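Unit 12: Chores and Machines
Course handout, Introduction to Automation at Home and at Work
April 24, 2024

Reading for this unit: the Niven chapter on household tasks, sections 3 and 4. Bring your chore sheets from last time.

What we covered last time

A washing machine does one job in a closed box. Water, heat and motion stay inside, and a person does the loading. A dishwasher is the same. These machines have been in homes for decades and they work well, but they get their reliability from the box. The person sorts the clothes, empties the pockets, scrapes the plates and puts everything away afterward.

The question for this unit is what happens when the machine has to work outside the box, with objects that were made for hands.

Small objects on hooks

Hanging things up and taking them down is a good chore to study. It takes an adult a second or two and very little thought. Broken into steps, it looks like this:

Find the object and the hook.
Bring the fingers in without hitting whatever hangs next to it.
Close on a part that will hold.
Lift far enough to clear the tip of the hook, then pull away.
Set the object down where it belongs.

Keys are harder than a mug or a coat. A bunch has no fixed shape. It swings when touched, and each key can turn on the ring. Metal also reflects light, and this can spoil a depth reading. The hook itself matters too: an adhesive hook is made to take weight pulling down and may come off if it is pushed sideways.
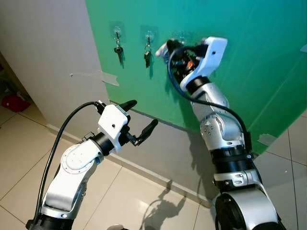

Can a robot you buy today tidy an ordinary home without help?
Not at the level most people would accept. Single tasks can be done in a prepared setting, but a full round of tidying still needs a person to step in when something is out of place.

Two arms or one

With clear adhesive hooks in a row and keys hanging from them, most of the work is done by one gripper. A second arm is useful when something has to be held steady, passed across or kept out of the way. It also adds cost and another set of joints that can bump into the first. Students often assume two arms are twice as good. For a task like this one, write down what the second arm would do at each step before you decide it is needed.

The shop floor

The Huvodari case in your packet covers a small parts shop that hangs tools and tags on a wall board. The shop tried an automatic picker from Tenum. It did well on tools with a fixed holder and poorly on tags hung by string. In September the shop moved the tags into trays, and the picker could then handle them. Note that the machine stayed the same and the work was changed to suit it. We will see this again in the Dokex case.

For next time

Choose one chore that takes you less than 20 seconds. List every step, including the ones you do without looking. Mark each step that depends on touch. Then write one page on which steps a machine could do now, and what you would have to change in the room for it to do the rest. Hand in the list with the page.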